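Speaker notes – open day talk
28 December 2022
12 shares | 3 comments

OK, hello everyone, say who I am, say thanks to Efua Nyarko for the tea. Then straight into the visit.

So we went over to Welitz in February, me and Seren Prosser, to watch their kitchen robot doing jobs at the sink. I'd expected a big glass box and a man in a white coat. What we got was a worktop, a tap and Cecilia Agyeman telling us to mind the cable!

(Pause here, people usually laugh.)

Mention the visitor numbers – 462 through the door over the open day, and I think every one of them asked if it does windows. It doesn't.

Next bit is about water. Cecilia said running water is a pain for the cameras, as it shines and it won't keep still. I'd never thought of a tap as difficult (I have one at home, we get on fine). Slow down for this part, I gabbled it last time and Wanda Strickland told me so.

Then the gripper question. Somebody will ask what it costs. Say I don't know and point at Cecilia.

Leave the tap slide up while I find my glasses –
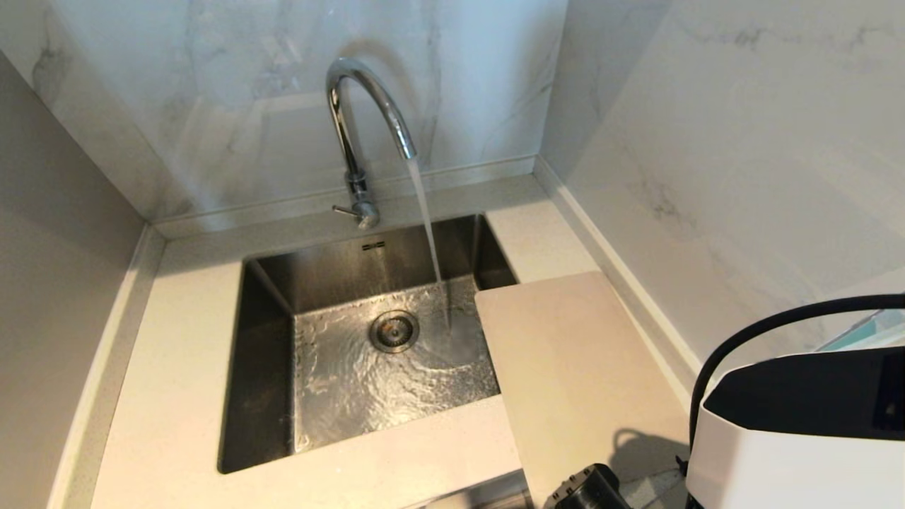 – and then go on to what Seren asked, how long it took them to get the thing ready for visitors. Hand over to her for that, she wrote it all down.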